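### 4.2 The cup by the door: borrowing and returning in shared kitchens

We came to the subject of cups slowly, and a little by accident. The study in Brorkton had been set up to look at how people who share a kitchen divide up the cleaning, and for the first few weeks our notes were full of sponges, bins and the question of who wipes down the stove. But whenever we sat with residents over tea (and we sat with them a great deal, as anyone who has done this kind of work will know), the talk drifted back to the things they drank from. A missing cup could bring up a whole year of small grievances, and a returned one could settle them. By December we had given cups their own column in the log sheets, and by the end of the study that column was the fullest of the lot.

The log covers 77 households in two buildings, Roltgate and Chala, and holds 2306 entries, each one a short note written by a resident about something borrowed, lent, lost or brought back. Of these, 730 concern a drinking vessel of some kind. We read every one of them, most of us more than once, and it was a pleasure to do so. People write very well about their cups -- better, we came to feel, than they write about their neighbors.
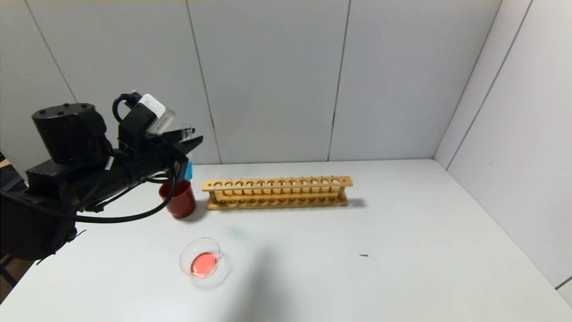

Ownership in a shared kitchen is rarely spoken about, and newcomers have to learn it by watching. In Roltgate, where the cupboards are open to everyone on the floor, residents told us that they could name the owner of nearly any cup on the shelf, though very few cups had a name on them. Color did most of the work. A red cup on a white tabletop, as in Figure 6, is easy to pick out from across a room, and residents with a brightly colored cup reported fewer losses than those who drank from plain white or clear ones. They also reported being teased more when they left it unwashed, and several said they had come to wash up more promptly on that account. One woman had bought a second cup in a duller color for the days when she wanted to leave it in the sink in peace.

**Figure 6.** A red cup on a white tabletop.

Chala worked differently. Each household there keeps a locked cupboard, and the shared shelf holds only what people have chosen to put on it. We had expected fewer disputes under this arrangement, and there were indeed fewer entries about lost cups. What we had not expected was how much less lending went on. Residents who needed an extra cup for a guest tended to go without, or to serve tea in a jam jar, before they would knock on a door and ask. Our colleague Vitalii Vakulenko, who did most of the evening visits in that building, put this down to the locks themselves. A person taking a cup from an open shelf can bring it back an hour later with no words exchanged, he argued, while a person asking at a door has made a request and owes some thanks. Not all of us were persuaded by this at first, and we still think the age of the residents played a part, as the Chala households were older on the whole and had fewer visitors to begin with.

The language of the entries is worth a little space too. Residents seldom wrote "stolen." They wrote that a cup had "wandered," was "on its travels," or had "gone upstairs," and these gentle phrases held even when the writer plainly knew whose table it had ended up on. We asked 20 residents about this wording in the follow-up interviews. Most laughed, and then explained quite seriously that a cup which has wandered can come home, and that once you have called someone a thief you will still be making breakfast next to them tomorrow. The stronger words did turn up, but nearly always for food, and above all for cheese.

Returns had their own good manners. A cup was expected to come back clean, and in Roltgate it was expected to come back to the same spot on the shelf with the handle facing out. Some residents put a tea bag or a wrapped sweet inside, particularly after a long loan. The small survey of student housing in Casis, which we used as a point of comparison in Section 3, mentions no custom of this kind, although its questions dealt mainly with rent and noise and may simply have left no room for it. We would be glad to see someone ask.

A word of caution about broken cups, which make up a smaller part of the log than we think they should. Residents were asked to write down breakages along with everything else, but in conversation we heard of many that had never been entered -- cups dropped late at night, swept up quietly and replaced the next day with something close enough. We have left these out of the counts and return to them in Section 5, where the matter of replacements is taken up together with the shared budget for pots and pans.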